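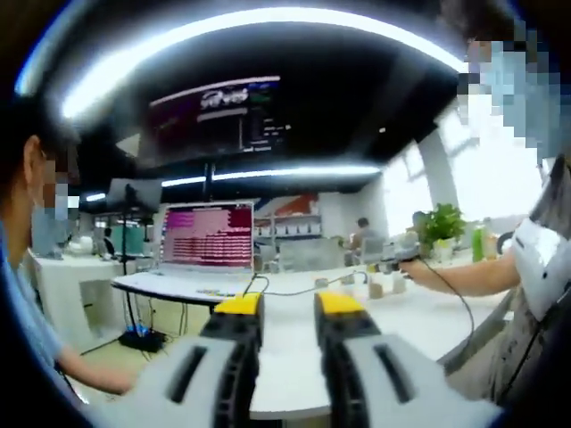

Why do people still bother buying dry food loose, by weight, when a packet is quicker?

Mostly so they can buy the amount they want. My mum only ever needs a spoonful of semolina, and the shop sells it to her in a bag the size of a pillow.

I've been banging on about this for years and I'm not going to stop now! When the refill counter on Prinddale high street shut in January, people shrugged and said it was a fad. A fad? My gran bought her flour that way, out of a bin, with a scoop, and she'd have laughed at the idea that it needed a campaign.

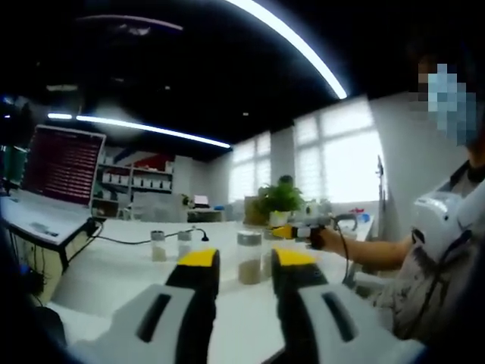
Clear jars with lids, the best way to keep dry goods.

The usual complaint is price, and I do get it. Rondska, our nearest big supermarket, sells rice cheaper than any refill place I've been to. But I kept my receipts (sad, I know) and found I'd thrown away 217 pounds' worth of stale dry food over a few years. Half-bags of lentils, mostly, and a flour I bought for one cake. So the cheap bag wasn't very cheap in my kitchen.

The other complaint is faff. You have to remember your jars, and they're heavy, and they clink on the bus. Fair enough. My friend Dayana Rosales carries hers in an old bowling bag and swears by it. I just take paper bags and pour everything out when I get home - less virtuous, far easier on the shoulders.
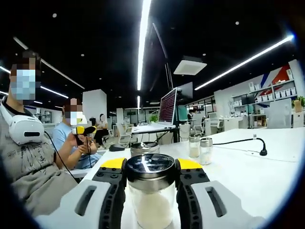 Filled nearly to the top, under a silver lid.

What I'd like is for the big shops to have a go at it properly, with a decent range and staff who know how the scales work. One sad dispenser of cornflakes by the tills doesn't count. Domínguez, the grocer my sister uses, has sold beans loose since before either of us was born, and there's a queue every Saturday.

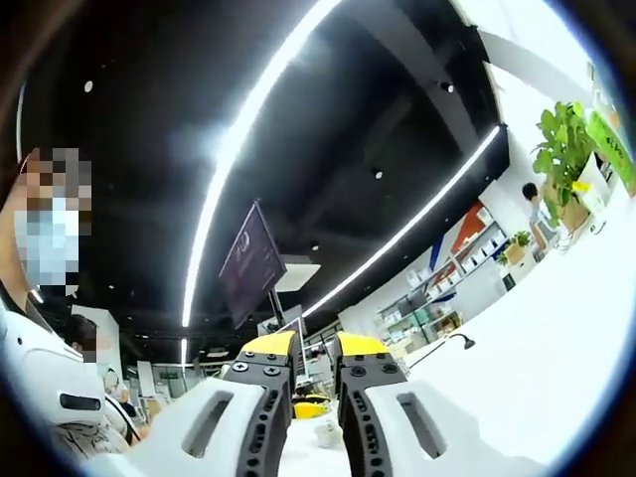
Where I'd start

Pick one thing you always end up binning and buy only that loose for a month. Mine was couscous. Label the jar, too, or you'll be sprinkling salt on your porridge like I did.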